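Niederschrift über die Besprechung der Hausgemeinschaft Hamport
Datum: 29. Juni 2022
Leitung und Protokoll: Kai Görtz

TOP 1 Abräumen des Tisches
Der Leiter erläutert den Stand. Wiederverwendbares Geschirr gehört auf das blaue Tablett, Abfall in den Behälter neben dem Tisch.

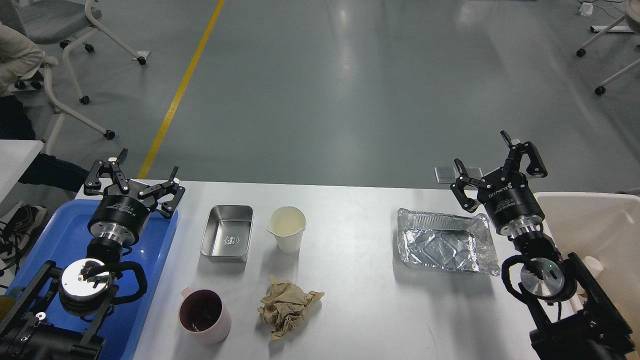 Abb. 1: Tisch mit Edelstahlschale, Becher, Tasse, Papierknäuel und Aluschale

Die Edelstahlschale ist Eigentum des Hauses und wird nicht entsorgt. Pappbecher dürfen zum Wegtragen in die Aluschale gestellt werden.

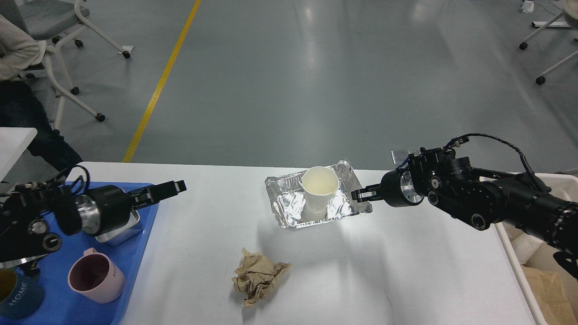
TOP 2 Geschirr
Die Tassen mit dem Aufdruck „HOME“ verbleiben in Raum 222. Eine Nachbestellung bei der Firma Meinecke zum Preis von 363 Euro wird bis Dezember zurückgestellt.

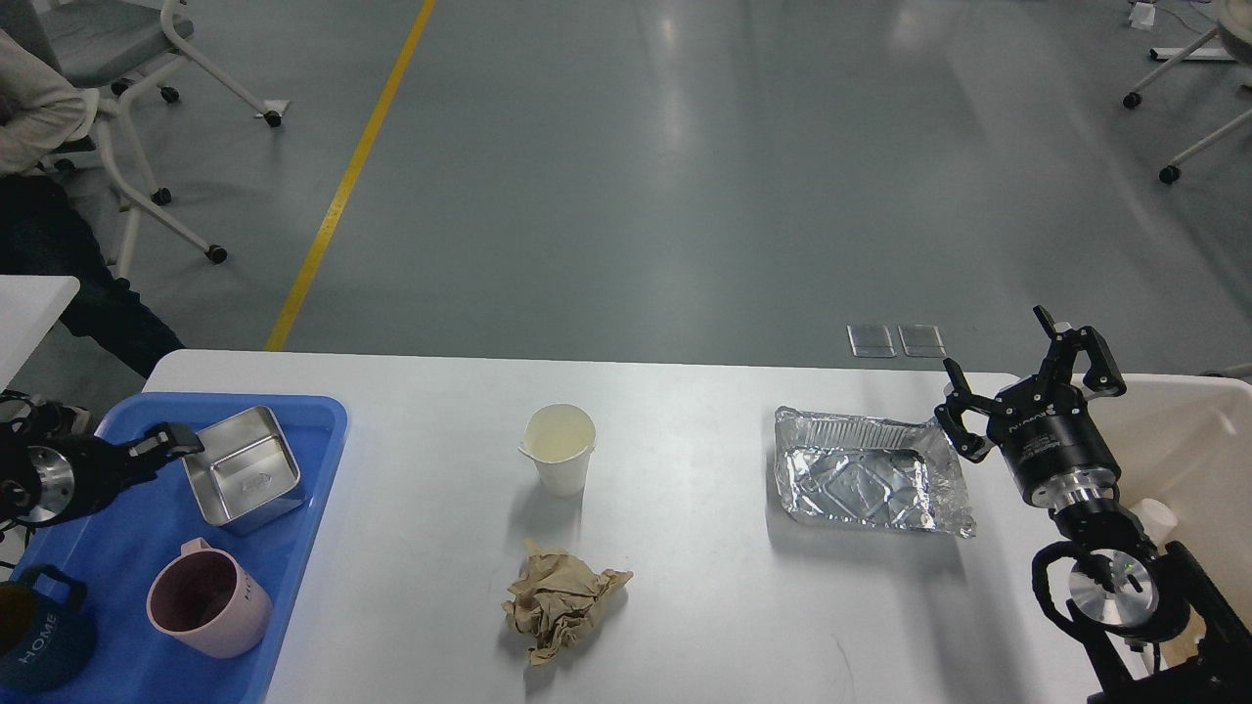
Die Firma Korkero hat ein Angebot über 590 Euro für Mehrwegbecher vorgelegt. Es wird zur Kenntnis genommen; ein Vergleichsangebot der Firma Tonar ist einzuholen.

TOP 3 Abfall
Pappbecher, Packpapier und Aluschalen sind nach jeder Nutzung vom Tisch zu entfernen. Becher mit Flüssigkeitsresten sind vorher auszuleeren.

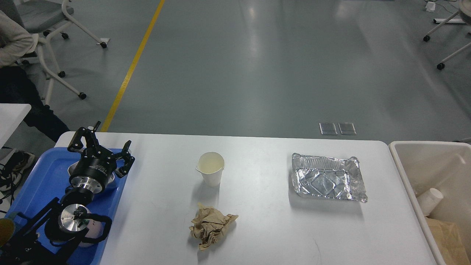
Die Regelung wird mit 4 Stimmen ohne Gegenstimme angenommen. Der Aushang in Raum 222 ist entsprechend zu ändern.

Für die Richtigkeit: gez. Kai Görtz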